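## 3. Collecting Demonstrations by Hand

We collected all training data with a hand-held gripper carried by a person, with a wrist-mounted camera as the only source of images. 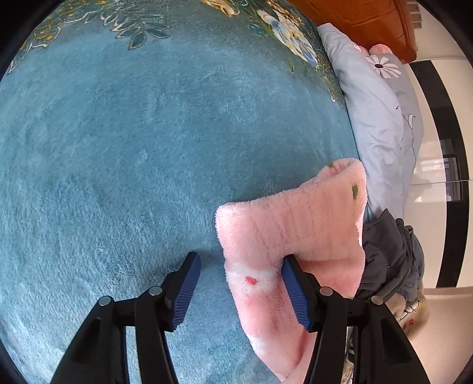
**Figure 1.** Hand-held gripper over a bed during a fabric task. The jaws are open, with the right jaw overlapping a folded pink plush item on a teal-blue blanket.

The full set, which we call Jamero, contains 3,457 demonstrations recorded in 49 homes in Kedstead and Pliltham. We removed 125 of them before training, mostly for lost tracking or a covered lens, which left 3,332. Of these, 861 involve soft goods on a bed or sofa: blankets, small throws, clothing and towels. The rest cover rigid objects on tables and shelves and are described in Section 4.

### 3.1 Why soft goods were collected by hand

Our first attempt used remote control. An operator moved a two-finger arm with a pair of joysticks while watching a video feed. For cups and boxes the method was slow but usable. For fabric it was poor. Operators could not judge how far the fingertips had sunk into a thick pile, and they tended to close the jaws above the cloth or push the whole item across the bed. With the hand-held tool the demonstrator feels the contact directly and corrects for it in the same motion - a correction that shows up in the recorded path of the tool.

Plush fabric on plush fabric is the hardest case in the set. The edge between the two layers is soft, and a fold may offer a better grip than the true border of the item. We gave demonstrators no rule about where to grasp. They were told only to pick up the named item, leave the layer under it in place as far as they could, and set the item down flat.

### 3.2 Procedure

Each session started with a short calibration in which the jaws were opened and closed fully three times. The demonstrator then worked through a list of tasks. Residents were asked not to tidy up before a session, and bedding was left as it was found. Between attempts on the same item, the demonstrator dropped it again from waist height so that its shape changed.

Failed grasps were kept if the demonstrator recovered within the same recording. In an early model trained on clean attempts alone, the robot closed on nothing and then carried on with the lift. Adding the recoveries reduced this, although it did not remove it.

### 3.3 Transfer to the robot

The Wattimena arm used in our tests carries jaws of the same shape and the same finger pads as the hand-held tool. The camera sits at the same distance and angle, so images needed no warping. Tool speed did need attention. People move faster near the bed than the arm can follow safely, and we stretched the recorded paths in time before training.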